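Setting Up Your First Portfolio in Jikby

Hi again! I'm Konrad Steiner, and I wrote most of this guide while moving my own holdings over from a very old spreadsheet (no regrets so far). You should already have your login and a statement from your broker handy.

1. Open Accounts and choose New. Give the account a name you'll still recognize next year. Mine was "test 2" until May, and I don't recommend it.

2. Pick your base currency. Take your time with this one!

Caution: the base currency locks after your first import. If you get it wrong, you have to delete the account and start over.
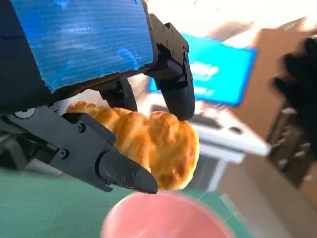 3. Import your trades. Jikby takes up to 1,175 rows in one file, so split anything longer by year. I had 833 rows and they went through in one go, dividends and all.

4. Check the symbols marked in yellow. Those are the ones Jikby couldn't match. My Pichler bonds came in as Ikell shares, so do click through every one of them – it's dull, but you only do it once.

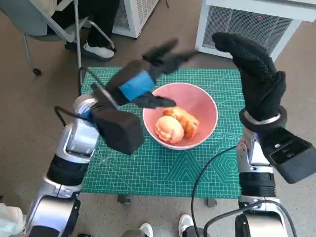 5. Enter your target mix. The percentages have to add up to 100 or the Save button stays gray.

Note: cash counts as part of the mix. I forgot it the first time and stared at that gray button for ages.

6. Set your rebalancing alert. I get mine on Friday at 11, when I've got coffee and a bit of patience.
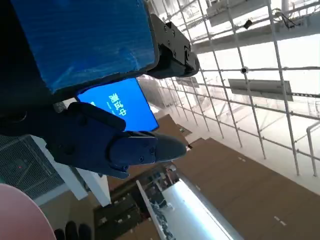 CASH AND BUCKETS

Every new account gets one bucket called Reserve. You can rename it, but please don't delete it, as fees are taken from there.

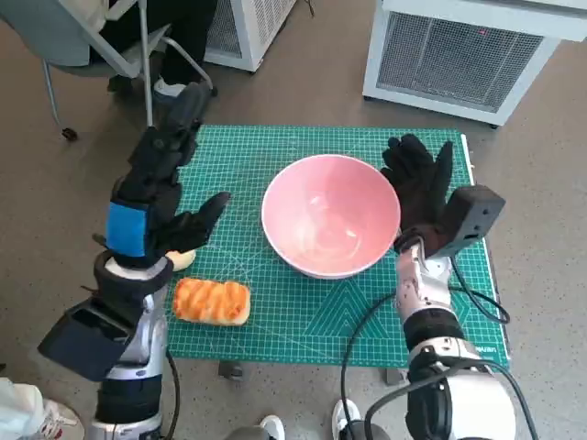
Imported money isn't put in a bucket for you, and this trips up a lot of people moving over from Grurner. Your balance shows in the account list while Reserve still reads zero. It's like the pink bowl on the green mat: the bowl is empty, and the bread roll is lying right there next to it. Drag the amount onto Reserve, press Confirm, and the two totals should agree.

If they don't, go back to step 4 and look for a yellow row you missed.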